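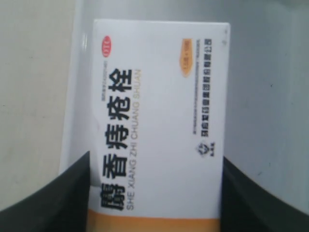

2007-09-07

So the medicine boxes are finally getting sorted! I've been putting it off since December, and the shoebox they all lived in had given up at the corners. I cleared off the table, put the radio on and went through them one at a time, reading dates and making a list as I went.
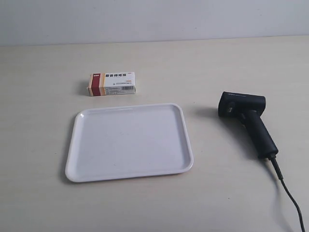

The list is on the laptop now, 117 lines of it (I know, I know). My friend Khôi Đào thinks I should file everything by what it's for – stomach stuff, colds, the embarrassing shelf – but I'm going by date, oldest in front. Otherwise I'll just buy the same cough drops again, like I did at Pokham last winter.

Still to do: labels for the drawers, and a proper home for the band-aids. I got 2 of the drawers lined before dinner and then ran out of paper.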